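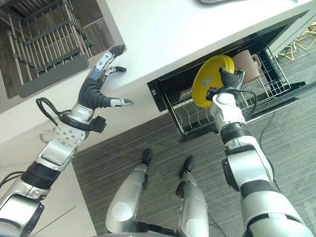 Why pay for something the computer already does for free, was one reader's comment when I mentioned Flalivo in March, and it's a fair question to start with. Windows will change your background on a timer without any help. So will a Mac. I've now used Flalivo every day for long enough to give a proper answer, and the answer depends mostly on how many screens you have and how many pictures you've saved over the years.

Flalivo is a wallpaper manager for desktop computers, made by Bendach. You point it at your folders, it sorts what it finds by size and shape, and it puts the pictures on your screens according to rules you set. There is a free version and a paid one. The paid one is a single payment. I bought it with my own money after the trial ran out.

Setting it up

The installer is small and doesn't try to add anything else. On first run it asks where your pictures are. Mine are in a mess of folders going back years, mostly basketball: shoe photos, arena shots, team colours, a few city skylines. Reading all of it took 40 minutes on my older machine, and the fan was going for most of that. It only does the full read once. After that, new pictures show up in the library within a few seconds of being saved.

You can stop the read halfway and carry on later. I did this by accident when I shut the laptop, and it picked up from where it had left off.

Cropping

Cropping is the main reason to use it. Most shoe wallpapers have the shoe in the middle or slightly to one side, with a lot of plain background. If the picture is the wrong shape for your screen, the computer either stretches it or cuts off the edges, and you lose the toe or the heel. Flalivo lets you mark the part of the picture that has to stay in view, and it will crop around that for each screen. You mark it once, by dragging a box.

There is an automatic mode that guesses where the subject is. On clean studio shots it gets it right nearly every time. On busy action shots it gets confused and tends to pick the crowd or the scoreboard. I turned automatic mode off for my action folder and did those by hand over a couple of evenings.

It won't make a small picture good. If you try to use something low resolution on a large monitor, Flalivo puts a yellow mark on it and leaves it out of the rotation unless you say otherwise. I like this. I had several old favourites that I hadn't noticed were blurry until they were flagged.

The picture packs

The paid version comes with access to packs. I downloaded the one called Toltside, a set of 114 wallpapers of outdoor courts, nets, painted lines and worn rubber soles. The quality is high and the files are properly large. A lot of them are dark, which suits me as it makes the desktop icons easy to read, but anyone who wants bright colours should look at the previews first. There are some near repeats, the same court from two slightly different spots. I hid those.

The packs can't be downloaded one picture at a time. You take the whole thing or nothing, and on a slow connection that is annoying.

More than one screen

I run a 13-inch laptop with a wide monitor beside it, and this is where the built-in tools always let me down. Either both screens got the same picture or one of them was badly cropped. Flalivo treats them separately. I have shoes on the wide one and plain team colours on the laptop, changing at different times.

When I unplug the monitor the laptop keeps its own picture. When I plug it back in, the wide picture returns, usually straight away. A few times the monitor came back black and I had to click Refresh in the menu. An update seems to have helped, though it did happen again last week.

What I don't like

The search is poor. It only looks at file names and any tags you've added yourself, so a picture saved as a string of random letters can't be found unless you've tagged it. Tagging is slow because you can't select several pictures across different folders at once.

The settings window has too many tabs. The timer is under Display, but the option to pause the timer while a game is running is under General. I looked for that for a long time.

The free version is limited to 64 pictures, too few for anyone with a real collection, and it puts a small reminder in the corner of the library window. It never puts anything on the wallpaper itself.

Compared with Pearce

I used Pearce before this. It's free with no limit, and it is lighter on an old computer. It handles a single screen perfectly well. The cropping is basic, fill or fit and no more, and it hasn't been updated for quite a while. If you have one screen and you pick pictures that already match it, stay with Pearce and save your money.

Should you buy it?

With one screen and a small folder, no. The tools already on your computer will do the job. With two screens of different shapes, or a large folder of pictures in all sizes, I think it's worth the price for the cropping alone. Try the free version with a folder of your most awkward pictures, wide ones and tall ones, and see how the automatic mode copes before you pay.

Reviewed on the current version, May 4, 2026. I'll add a note below if the search gets better.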